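The Morka district will vote on preschool class size again next month, and the proposal still counts the wrong thing. It caps enrollment per building at 300 children. A child does not spend the day with a building. A child spends it in one room with 2 adults, and that is where a limit belongs.

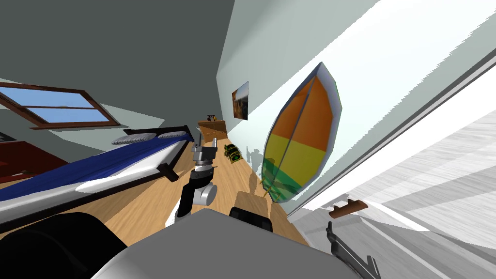 *Bed and window, simulated bedroom.*

Tamunoemi Garba, who ran the Plurkton preschool until January, argued for a building cap on cost grounds. It is cheap to audit. It also allows a room of 37 next to a room half that size, and both pass.
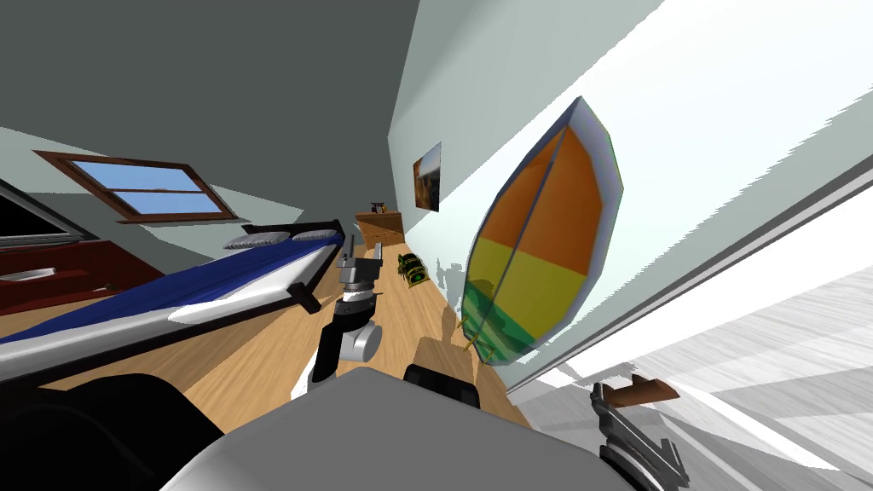

## What to measure instead

Attendance by room, taken at midmorning and reported monthly. Anozie already keeps this record on paper. Suleiman Bako's estimate for extending it to every site is 700 staff hours a year, mostly data entry.
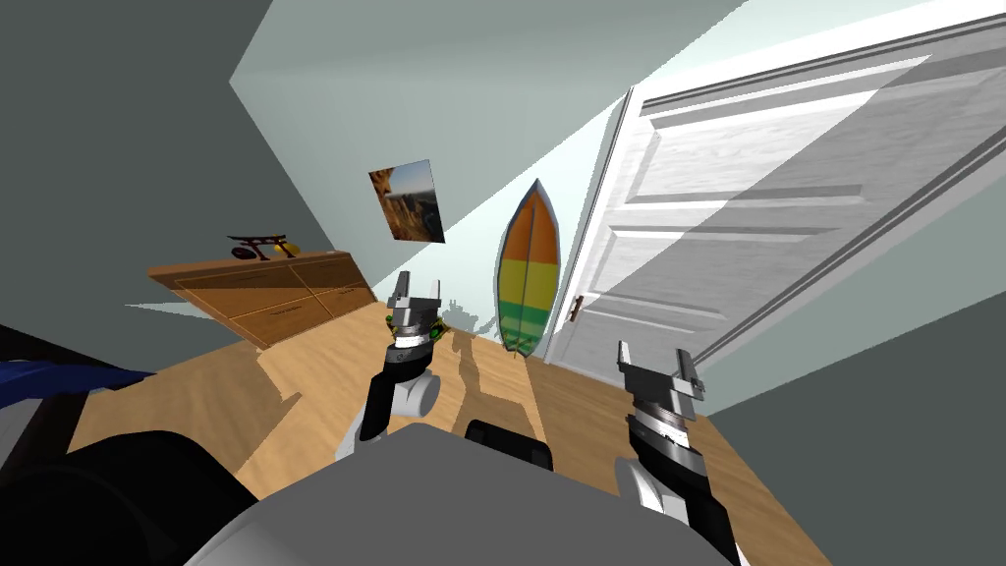 *Two arms with parallel grippers, same bedroom.*

I think those hours are justified. The draft should be amended before the vote, with the room limit in the main text and the building cap moved to the fire safety section.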